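Right, the Dokcombe bomb plot story. I've read all the coverage I could find this morning and I want to go through it slowly, because the headline and the facts have drifted a long way apart. Thread.

Headline everywhere: "Terror cell smashed in market town." What police have said, in full: two people were arrested in Dokcombe at 6 in the morning on suspicion of possessing material likely to be useful to someone preparing an act of terrorism. Both are in custody. Neither has been charged. That's the lot.

"Cell" isn't in the police statement. "Smashed" isn't in the police statement. "Plot" isn't in there either. I've read it three times with a cup of tea and I still can't find a target, a date or a weapon.

So where did the plot come from? As far as I can tell it came from one article, which quotes "a source close to the inquiry". Every other outlet then quotes that article. By lunchtime it was "reports say". By teatime it was just true.

I don't know who the source is and neither do you. Could be a senior detective. Could be somebody's cousin who works in the building. The article gives no help at all with telling which, and I'd like to know whether the paper's own editor could.

Now the number. You'll have seen "202 devices seized". It was in the push alert on my phone and I imagine it was on yours too. Sounds enormous, doesn't it? Two hundred and two devices!

Look at what it says further down, though. The 202 are "items", and items include paperwork, bags, clothing, chargers and memory cards. When officers search a house they log things one by one. Empty your own kitchen drawer and you'd be surprised how fast it adds up. I have at least a dozen cables in mine and I couldn't tell you what half of them fit.

I'm not saying there's nothing in it. There may be something awful on one of those memory cards. I'm saying "202 devices" was wrong when it went out and it was still up, uncorrected, when I last looked.

Same goes for the map. One site has a very handsome map of Dokcombe with red circles on it, showing "locations linked to the suspects". One of the circles is the railway station. Linked how? They caught a train? By that standard I'm linked to every station between here and the coast.

Somebody has asked why I'm defending terrorists. I'm not. If these two were planning to hurt people then I hope they're convicted on good evidence and go away for a very long time. Good evidence is the bit I'm keen on.

And I do remember Divard. People seem to have forgotten it. Same sort of dawn raid, same sort of helicopter footage, three people led out with blankets over their heads. "Massacre foiled" on the front pages. All three were let go without charge before the month was out, and the story about that was a few lines under an advert for garden sheds.

One of the three lost a job over it. The street had been filmed, the front door had been filmed, and you could read the number on the gate. No paper went back to film the door again afterwards.

So when I see a front door in Dokcombe on the telly, and a reporter outside it saying "quiet", "kept themselves to themselves", I do wonder what we're being told. Most of my street keep themselves to themselves. I thought that was the appeal.

On the neighbours. I've now counted the same neighbour in four outlets under different descriptions. "A resident", "a shocked local", "a woman who lives nearby", "one mum". The quote is identical down to the pause. That's one person, and she says she once saw a light on late.

Next, the company. Hiebert, who call themselves a threat intelligence firm, were on two channels by mid-morning explaining how the suspects were "radicalised online in a matter of weeks". Hiebert have no role in the inquiry that I can find. They hadn't met anyone. They had the same police statement I had.

What they do have is a product. It's a monitoring package for councils and schools, and it was mentioned on screen both times. If a man who sells umbrellas comes on to tell me it's going to pour, I'd like the presenter to bring up the umbrellas. Neither did.

I asked Hiebert this afternoon what "a matter of weeks" was based on. Polite reply, quite quick, fair play to them. It was based on "patterns seen in comparable cases". I asked which cases. No reply to that one yet.

Then there's the Womenura angle, and this one annoyed me. Womenura is a community charity that runs English classes and a lunch club. One of the two people arrested went to a class there at some point. One class, some point. That has become "charity at centre of terror probe".

Womenura's statement says police have asked them for an attendance sheet, which they handed over, and that nobody there has been questioned as a suspect. You have to scroll past the photo of their building and two adverts to reach it. They've shut the lunch club for now as they've been getting phone calls. You can guess the sort.

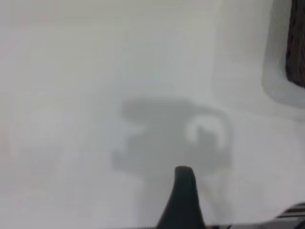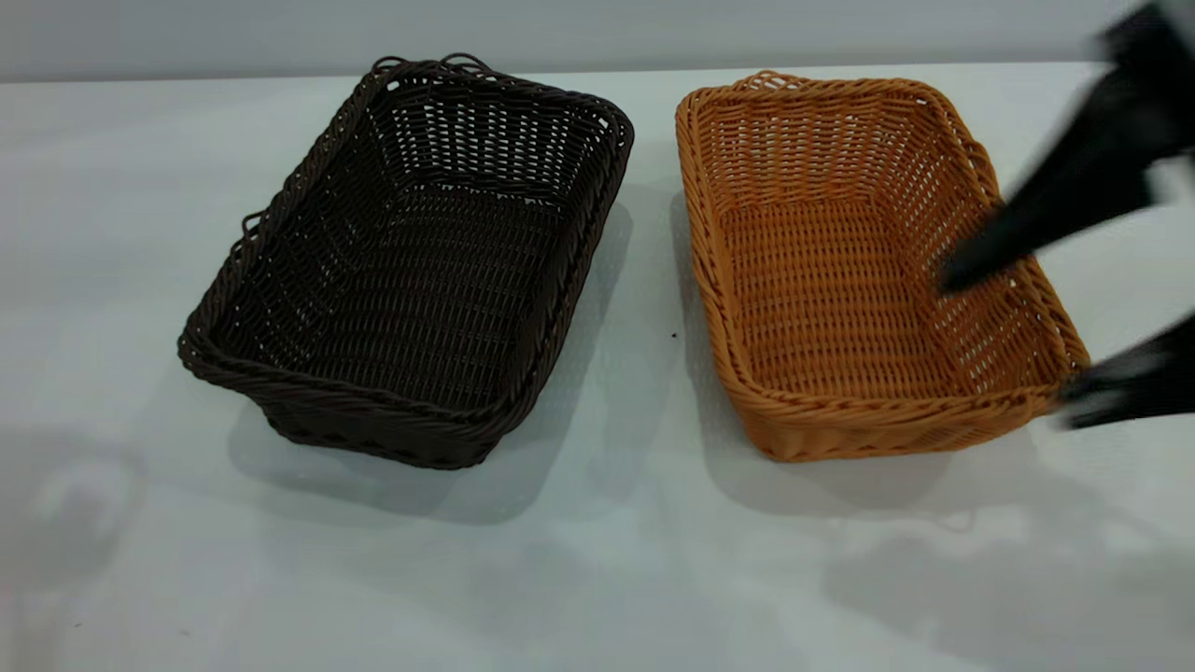
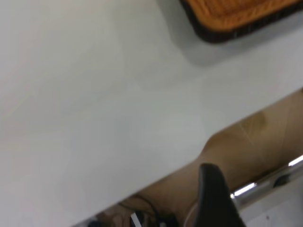
Back to what I think a careful reader can do with all this, as I've been asked. I sort every claim before I believe it: what the police have put their name to goes on one side, what an unnamed source says goes on the other. Two baskets side by side on a white table would do the job nicely. For Dokcombe, nearly everything you've read goes in the second one. The first has got a time, a town, two arrests and the wording of an offence in it.

And do watch the wording of the offence. "Possessing material" covers a huge range. It can be a manual for making something dreadful and it can be a file somebody downloaded, never opened and can't explain. The courts deal with both. The headlines only ever seem to deal with the first.

A few people are telling me the police wouldn't do a dawn raid for nothing. Well, probably not. They'll have had a reason and a magistrate will usually have looked at it. But a reason to search is a much lower bar than a reason to convict, and we've got the one and are talking as if we had the other.

Others say the police are holding back the details to protect the case, so of course there's not much in the statement. Yes! I agree! That's exactly why the gaps shouldn't be filled in by someone on a sofa at breakfast time. If it goes to trial, a jury has to hear it fresh.

To be fair to the local paper, they've been the best of the lot. Their first report was six paragraphs, said what was known, said what wasn't, and didn't print the house number. It had roughly a tenth of the shares of the one with the red circles.

Minister's comment, before I forget. "This shows our new powers are working." Does it? The arrests were made under the old powers. It's in the police statement, the section is named. I looked it up and it was law well before the new lot were thought of. Not one interviewer picked that up, or not one I heard.

Things I'd want answered before I used the word "plot". Was there a target? Did the two of them even know each other well? The statement doesn't say. They were arrested at separate addresses, and "cell" rather depends on it.

Also whether anything found was a weapon or part of one. Police said there was "no wider risk to the public" and nobody was moved out of their homes. I've seen streets emptied for an old firework in a shed, so I'd give that line more weight than the helicopter shots.

Somebody's just sent me a screenshot saying a third arrest has been made. It's from an account with a flag and a string of numbers for a name. Police press office has nothing up. I'm not sharing it and I'd ask you not to either until they do.

Update: press office say no third arrest. The screenshot has been passed on thousands of times by now and the correction is going to get about nine likes.

I could be wrong on any of this. They might be charged tonight with something terrible, and if so I'll post the charges here word for word, under this thread, and I won't delete anything above. I'd love it if the "smashed" people would promise the same the other way round.

The custody clock means they've got to be charged, released or have the detention extended by a court before long. If it's extended, that isn't proof of guilt either. It happened in Divard, twice, and you know how Divard ended.

Muting replies for a bit as I need to get the dinner on. If you've got a link to an actual document, send it over. If you've got a mate who knows a bloke in Dokcombe, please don't.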